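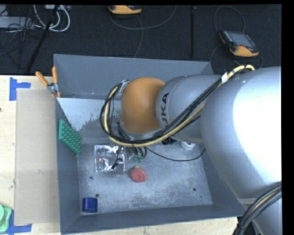 Þórey Stougaardからは、中間審査の後に次の指摘を受けている。ピッキングの成功率だけを報告されても、仕分け担当者の一日がどう変わったのかが読み取れない。次の報告では、人の作業時間の内訳と、担当者が新たに負うことになった作業を先に書いてほしい、というものである。本報告はこの指摘に沿って構成を改めた。

## 1. 報告の範囲

対象はGotby拠点の返品仕分け工程に導入した混載ビンピッキング装置(以下、本セル)である。Drondton拠点への展開は本報告に含めない。報告時点は11月30日とする。

本セルはKUKA製アームを用い、開放型の灰色ビンに入った形状の異なる物品を一点ずつ取り出す。ビンには板状のもの、透明袋、丸いもの、角形ブロックなどが混在する。認識と把持計画のソフトウェアはBajpaiが担当し、工程設計と教育はPustdaleが担当した。

## 2. 人員配置と作業時間

導入前、返品仕分けには14名が従事し、全員が取り出し、判別、棚入れを通しで行っていた。現在も人員は14名で変わらない。変わったのは持ち場の構成である。

| 持ち場 | 導入前 | 現在 |
|---|---|---|
| 取り出しから棚入れまで一貫 | 14名 | 8名 |
| 判別・検品専任 | なし | 4名 |
| セル監視・復旧 | なし | 2名 |

一貫作業の8名は、本セルが対象としない大型品と液体容器を扱う。監視・復旧の2名は固定せず、教育修了者が交代で就く。1回の担当は40分を上限とした。当初は半日単位の交代であったが、待機が続いた後に停止対応が重なると復旧手順の抜けが増えたため、短縮した。

腰をかがめてビン底の物品を取る動作は、判別・検品専任の持ち場では発生しなくなった。一方、同じ姿勢で立ち続ける時間は延びている。検品台の高さ調整と立位マットの追加を現場から要望されており、台の調整のみ実施済みである。

## 3. 停止と介入

評価期間中、人の介入を要した停止は111件であった。内訳は次のとおり。

- 透明袋の把持位置誤り:52件
- 壁際に立てかかった板状物への接近不可:31件
- ホース・ケーブル束の干渉監視による停止:17件
- その他(通信、吸着圧低下など):11件

透明袋は反射により輪郭の推定が安定しない。照明角度の変更で改善傾向は見られるが、件数の比較ができる段階にはない。板状物については、ビンへの投入時に平置きとするよう前工程に依頼した。ただしこれは前工程の担当者に手順を一つ追加するものであり、効果が確認できなければ取り下げる。

干渉監視による停止は、しきい値を安全側に設定した結果を含む。手首部周辺のホースは姿勢によってたわみが大きく変わる。配索の見直しをBajpaiと協議中である。

## 4. 教育

復旧操作の教育は17名が受講した(仕分け担当14名、保全3名)。内容は停止原因の確認、ペンダントによる退避操作、ビン内物品の手動除去、再起動前の確認である。修了判定に至っていないのは2名で、いずれも退避操作の座標系選択で追加練習を行っている。

受講者からは、ペンダントの表示が英語であること、停止理由の表示が略号のみであることについて改善の要望が出た。略号の対訳表を作成し、セル脇に掲示した。表示自体の日本語化は費用見積もりを待っている。

## 5. 未解決事項

1. 監視・復旧担当の手当区分が決まっていない。現行規程では仕分け担当と同一の扱いとなるが、現場の班長からは保全補助に準ずる扱いを求める意見が出ている。
2. 夜間帯は教育修了者が1名しか在席しない日があり、その場合は本セルを稼働させていない。
3. 作業時間の内訳は自己記録に基づく。記入の粒度が人によって異なるため、持ち場間の比較には用いていない。

## 6. 12月の予定

- 透明袋について照明条件を固定した連続試験を行う。
- ホース配索の変更案を決定し、変更後に干渉監視のしきい値を再設定する。
- 修了判定未了の2名の再判定を行う。
- 自己記録の様式を改め、作業区分を選択式とする。
- 立位マットの仕様と枚数を確定し、発注する。

予算の執行に計画からの逸脱はない。ペンダント表示の日本語化を実施する場合は費目の流用が必要となるため、見積もり受領後に別途申請する。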